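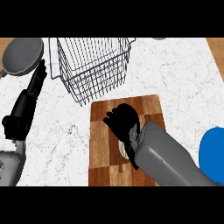

Re: [itcombe-offgrid] Switching LPG supplier – has anyone done it?

From: Maureen Mottram
To: Itcombe off-grid list
Date: April 25, 2025

Hello Tanvir, and hello everyone,

Sorry, I meant to answer this as soon as it came round but we've had the grandchildren. I've left your message in underneath so people can see what I'm on about.

Tanvir Miah wrote:

> Hi all,
>
> We moved into Chae Cottage just before Christmas and inherited an LPG tank in the garden along with a supply contract I don't really understand. The price per litre has gone up again and a neighbour told me she's paying quite a lot less with a different firm. I rang our lot and they said I couldn't leave because the tank belongs to them. Is that right? It seems mad that they can hold you to it for ever.
>
> Also, has anybody had to pay to have a tank taken out? I was quoted a figure over the phone that made me sit down.
>
> Ta,
> Tanvir

Right. First of all, they don't own you, they own the tank, and the person on the phone may have muddled the two. We went through all this when we left our old supplier for Drinimo and I've still got the folder, so I'm going by what's in there and what happened to us. Yours may be worded differently.

The first thing is to find out what you signed. I know you'll say you didn't sign anything, it came with the house, but when you rang up to put the account in your name they will very likely have sent you new terms, and that could have started a fresh tie-in. Ours was two years. Look for the start date and the notice period, and if you can't find the paperwork ask them to email a copy. I asked three times! The third time I put it in writing and it arrived the next morning.

If you're still inside the tie-in you can sit it out or have a go at the price. Stuart Whitlock did well out of having a go, he just told them what Drinimo was quoting new customers and they came down while he was still on the phone. He's not a pushy man either, so don't be shy.

If you're out of the tie-in, you give your notice and the new firm sorts out the tank with the old one. This was the bit that worried me most and it was the bit I had least to do with. In our case Drinimo took over the tank that was already there – same tank, new sticker – and nothing was dug up at all. A man came and looked it over, read the gauge, and that was about it. I made him a coffee and he told me all about his knee.

Now, the removal charge. I'd want to know exactly what you were quoted for, as there's a big difference between lifting an above-ground tank off its base and dealing with one that's buried under somebody's lawn. Ours is above ground, a 2,000 litre one (far too big for us, it was put in when the house was a B&B). The only thing we paid was £125, and that was for some pipework by the regulator that had needed doing for ages. Terence Rowbotham has an underground tank and I believe he had a much longer conversation with everyone involved. Terence, are you reading this? You'd be able to tell Tanvir more than I can.

A few odds and ends while I'm here.

Check the gauge yourself and write it down on the day you switch. We were at 29 per cent and the old firm had us down for less, so there was a bit of back and forth over the credit for the gas left in the tank. I had a photo of the dial with the date on it and they paid up.

Don't run it right down thinking you'll save yourself money. The changeover took longer than they'd said and I'd have been very cross with no hot water.

Watch for the standing charge or tank rental as well, it goes by different names. My sister-in-law was so pleased with her new price per litre that she never looked at the rental, and by the time you add it all up she's barely better off. Ask for the whole year's cost on what you normally use.

And ask how long the price is fixed for. Some of these new customer rates look lovely until the autumn.

On the neighbour who's paying less, I bet that's Maureen Horrocks (the other Maureen, people do mix up our post). If it is, she's on the same tank system as the three houses up the track and they order together, so I don't think you can compare hers directly. You might be able to join in with them though! Worth knocking on her door, she's nearly always in the greenhouse.

I'm usually at Kultura for a coffee mid-morning if you want to bring your contract along and go through it. I'll bring my glasses and the folder. It would be good to have it settled by June if you can, we got our summer fill much cheaper than the winter ones and you don't want to miss that by dithering, as I did the first year.

One more thing for the whole list – the tanker couldn't get past the parked cars by the bridge again last time and had to come back. If you've got a delivery due, please tell the people either side of you. The driver was very good about it but he'd reversed all the way down to the chapel.

All the best,
Maureen M.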